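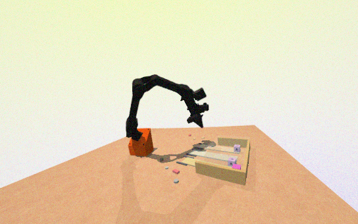 Emstead Community Garden – Minutes, 25 October 2019

Attendance: 15 members, a terrific turnout!

1. Spring plant sale
We raised $3,000 – our best ever! Tomatoes sold out by 11 am. Thanks to Huỳnh Nursery for the extra seedlings.

2. Water tank
Farton Road quote accepted. Carried.
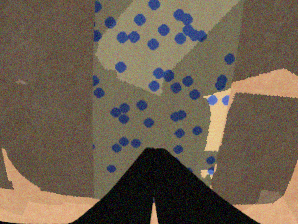 Blue dots on olive and khaki.

3. Plots
All 7 new plots are taken, with mulch still to come. Wonderful to see so many new faces!

Next meeting: March, Dronent Hall.

Contact the garden | © Emstead Community Garden | Back to top

Recent minutes
Compost bay repairs
Autumn planting day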